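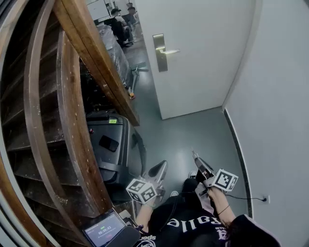 Hand-held grippers: notes from the first comparison

Setareh Akbari

The item in the last newsletter on replacing our hand-held grippers drew several questions, most of them on tracking. The first comparison finished in January and the results are set out below. The second round will deal with cameras and is not covered.

Two units were tried. The first is the Zoltix, which most members of the group have used. The second is the Flastance, supplied on loan by Zirbridge. Both are held one in each hand, both take the same marker cube on top, and both log finger opening and cube pose to the same recorder. The fingers can be swapped between them. We used the grey angled fingers throughout so that any difference in grip would come from the body and trigger and would not be confused with finger shape.

Method

Each unit was used for the same set of tasks: lifting a cup by the rim, folding a tea towel, opening a lever-handled door, and passing a block from the left gripper to the right. Sessions were kept short. The operator starts the timer, holds both grippers still and pointing forward until the cubes have been picked up, and only then begins. Anything recorded before both cubes are found is dropped by the script.

In total we kept 2,745 recordings, of which 1,571 were made with the Flastance and the rest with the Zoltix. The target had been 3,000. The shortfall came from a week lost to a faulty recorder.

Tracking

Cube tracking was the main reason for doing this work, and the two units are closer than expected. With both cubes facing the head camera there is no useful difference. The gap opens when the wrist is turned inwards, as in the towel task. The Zoltix carries its cube further forward, so the operator's own forearm hides it less often. On the Flastance the cube sits nearer the hand and the track is lost for longer.

Light matters more than the choice of unit. Plain white walls beside the operator caused the camera to shorten its exposure, and the dark squares on the cubes then lost contrast. Fixing the exposure by hand removed most of the dropped frames on both units. This should now be treated as part of the set-up and has been added to the checklist.

Cables

Either unit can be run from the mains or from a battery pack. Mains power gives steady logging over a long session, but the cable pulls on the right hand during any task with a turn in it, and the operator soon learns to avoid turning. That shows in the data as a bias towards standing still. For the door task we would now use the battery pack only. For table work the cable is acceptable if it is led away behind the elbow.

The Flastance connector has a latch and did not come loose. The Zoltix connector has none and did so 7 times.

Grip and trigger

The Flastance trigger is lighter. This helps with the cup, where the operator needs to stop closing at the right moment, and is a nuisance with the block, where a light trigger makes it easy to let go too soon. The Zoltix trigger is stiff enough to tire the hand, and two operators asked for longer breaks when using it. Jafarzadeh make a softer return spring for the Zoltix body – one pair is on order.

Finger opening was checked against a set of gauge blocks at the start and end of each day. Both units held their zero. The Flastance reads slightly wide when fully open, by a constant amount, and this is corrected in the script.

Present position

We are keeping the Zoltix for the towel and block tasks until the new springs have been tried. The Flastance will be used for the cup and the door, with a spacer under the cube to bring it forward. A drawing of the spacer is on the shared drive. Please do not print it in the flexible material, as the cube then moves against the body and the pose offset is no longer valid.

Anyone recording on either unit should note the power source, finger type and exposure setting in the session log. Recordings without all three will be left out of the next comparison. Requests for time on the Flastance should come to me before Sunday, when the next rota is drawn up.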